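How do you fold T-shirts with a big print on the front so the print doesn't crack or crease?

Posted in Laundry & Closets

Perihan Eren

Hi all, long-time reader, first time I've had to ask something myself. I have way too many graphic tees. I know this. My sister knows this, my mail carrier probably knows this. I like the soft ones with flowers and a few words on them, and every time I pass the rack at the front of Irilton I come home with another, and now I've run out of drawer and patience in the same month.

So I spent a whole evening pulling everything out and refolding it, and I'm not happy with how it came out. I've been folding the way my mother did, in half down the middle so the sleeves match up, then sleeves back, then in half and in half again. Works great on plain shirts. But with a print that covers most of the front you get a hard line straight down the middle of the picture and another one across it. On two of my older ones the ink has started to split along that line. One of them is a Kurek shirt I really love (a big sunflower, gone a bit chalky), and the crack runs through the whole flower like a road on a map.

I do the folding on the kitchen table because the bed is too squishy and I end up with lumpy shirts. The table is nice and smooth, plenty of room to lay one out flat and get the wrinkles out with my hands before I start. I mostly lay them face up. I've seen people lay them face down and I don't really get why, because then you can't see where the design is.

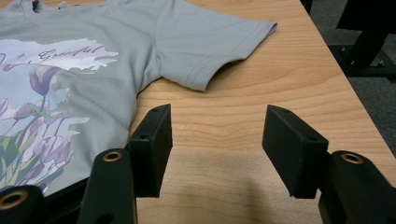
Anyway, the sleeves are my other problem. Short sleeves are so short that when I fold them in they don't want to stay put, they sort of flap back out while I'm working on the other side. And there's always a bunch of little creases right at the armpit where the sleeve joins the body. I smooth them toward the hem, they come back. I smooth them toward the neck, they come back. If I fold over them they get pressed in, and then I'm wearing an armpit star all day at work.

I'd also like to be able to tell which shirt is which without digging. At the moment they're in a stack and I always want the one at the bottom. A friend at Kistotstead, where I used to work, told me to roll them, and I tried that for a week and the drawer looked like a tray of sausages. It did fit more in! But the necklines came out stretched looking, or I thought they did, and I couldn't read any of the designs.

Things I'd love to know:

Is there a fold that keeps the creases off the print, or at least off the middle of it?

Face up or face down?

Do I need one of those plastic folding boards? There's a Zedgate one that gets mentioned a lot and I don't mind buying it if it helps, I just don't want another thing leaning against the washer.

And does it matter if the print is the thick rubbery kind or the soft faded kind you can hardly feel? I have both. I've been treating them all the same.

I don't iron, by the way. I own an iron. We have an understanding.

Thanks in advance – even if the advice is "own fewer shirts," I can take it.

Nevzat Sönmez

OK, I folded shirts for a living for a good while (stockroom first, then the sales floor) so I have opinions. Feel free to ignore half of them.

First thing, stop folding down the middle. That's where your crack is coming from, or at least it's not helping. For a shirt with a big front print you want the file fold. It goes like this.

Lay the shirt face down on the table, neck pointing away from you. Pull gently at both shoulders and then at both bottom corners so the side seams are straight. Don't yank, you'll wave the hem.

Take the right side and fold it in toward the center of the back, from partway along the shoulder straight down to the hem. Now the sleeve is sticking out past the other side. Fold the sleeve back on itself so it lies along the edge you just made. Do the left side the same way. You've got a long rectangle with the front of the shirt underneath, and the side folds land near the edges of the print or outside it, depending on how wide the design is. Nothing down the middle.

Now from the bottom, fold the hem up to an inch or two short of the collar. Then fold that in thirds, or in half if your drawer is deep. Stand it up on its folded edge. If it falls over, it's either folded too loose or you've smoothed all the air to one end. Try again, it takes a few goes.

You do still get creases across, I can't make those go away. But you can move them. Before you fold up from the hem, peek underneath and see where the design starts and ends. On a lot of tees the print sits high on the chest and the bottom third of the shirt is blank, so you can put your first fold in the blank part and only have one more going through the picture. With a really big print that goes most of the way down you're going to cross it somewhere. I'd pick a spot between the words and the picture if there is one, and never through the lettering, because lettering shows a crease worse than anything. Flowers and leaves and clouds hide it pretty well.

About face up or face down. Face down is so the folded bits all end up at the back. You get used to not seeing the front. If it bugs you, lay it face up first, smooth it, have a good look, and then flip the whole thing holding it by the shoulders.

The armpit creases! Lift the sleeve right up off the table, give it a small tug straight out to the side, and set it down again. You can't push those wrinkles out with your hand because there's extra fabric there and it has to go somewhere. Lifting lets it settle. Then when you fold the side in, start the fold closer to the neck than you think, so the whole armpit area goes over in one piece and isn't sitting right on the edge.

For the floppy sleeves, hold the sleeve down with the flat of one hand while the other one does the next fold. Sounds silly but most people let go. You can also skip folding the sleeve back if it's a really short one and doesn't reach the other side. Leave it lying across the back, the other side will come over and trap it.

The board – you don't need it. I've used the Zedgate and a couple of others, and they make every shirt the same width, which looks great on a store shelf. At home your drawer is whatever size it is. If you want the same thing for free, cut a piece of stiff cardboard a bit narrower than your drawer section, lay it on the back of the shirt just under the collar, fold everything around it, slide it out. I had one I cut out of a moving box in August and it's still going.

The thick rubbery prints are the ones to worry about. Those don't like being folded tight and they don't like heat, and if two of them press face to face in a warm closet they can stick together a bit. Keep those at the front of the drawer where they aren't squashed, or hang them if you've got the rod space. The soft ones you can hardly feel, you can fold those pretty much however you like and they'll be fine.

Also turn them inside out in the wash and skip the hot dryer. I'd bet the sunflower got more of its cracking from the dryer than from your mom's fold. I can't prove that from here, but every cracked shirt I've owned was one I'd been drying on high.

You don't have to own fewer shirts. I'm not one to talk.

tumble_low

just roll them. tight roll from the bottom, face out so you can see a bit of the picture. done. i have had mine rolled for years and zero cracks. if they look like sausages who cares its a drawer

quiltmom60

I'm going to half disagree with the roller above and half agree! Rolling is lovely for a suitcase but I find my shirts come out of a tight roll with lots of tiny wrinkles instead of a couple of big ones, and if you don't iron (I laughed at that, same here) the tiny ones are harder to shake out. A big crease will usually drop out after you've worn it for an hour.

What works for me with the special ones is a sheet of tissue paper. I save it from gift bags. After you've folded the sides in like Nevzat says, lay the tissue on and fold it up along with the shirt so the fold has something soft inside it and doesn't come to a sharp line. I wouldn't bother for everyday shirts, life is short, but for the sunflower one I would. I do it with my granddaughter's dance tees that I'm keeping for a quilt, and they've been put away like that since she was little and the prints still look nice to me.

To find them without digging, once they're standing up in a row you only see a strip of each, so I turn them so the strip that shows has some of the picture on it. You have to do the last fold the other way around for that, with the back tucked inside. Takes a bit of fiddling. Or sort by color, which I did for about a week and then gave up on because everything I own is gray or purple.

One more thing, make sure they're completely dry before you put them away. I mean the seams and the collar too, not just the middle where you put your hand. Mine always feel dry and then the neckband is a little cool, and that's damp.

And don't stuff the drawer. If you have to push down on it to close it then no fold is going to save you.

Perihan Eren

Thank you so much, all of you, this is exactly what I was after!! I tried the file fold last night at the table and the first three were terrible and then something clicked. The lifting-the-sleeve trick works. I'd been petting those wrinkles like a cat for no reason.

I made the cardboard thing too, out of a cereal box, which was too floppy, so I taped two together and now it's fine. Nevzat, mine came out a bit narrow and some of the wider prints still get folded at the sides, so I'm going to cut a bigger one this weekend. How close to the collar do you put it? Mine kept sliding down when I did the second side.

I haven't done the tissue yet but I've got a bag of it in the hall closet. The sunflower is hanging up for now. And I checked the dryer and yes, it was on high.

Nevzat Sönmez

Right up touching the collar seam, and press down on it with your fingertips while you bring the second side over. If it still slides, put a strip of masking tape across the cardboard with the edges roughed up a bit, it grips the cotton. Go wider by an inch on each side and see if the print clears. If the drawer can't take that width then I'd stick with what you have and let the very edge of the design go around the corner, it won't hurt it much.

Related in Laundry & Closets

How do I get a stretched neckline back into shape?
Drawer dividers that stay put in a shallow dresser
Sticky spots on an old screen print – can it be saved?
White T-shirts going gray in the wash
Best way to fold a fitted sheet if you have short arms
Hanging vs. folding sweaters
Deodorant marks on dark cotton
How many hangers fit on a closet rod before it bows?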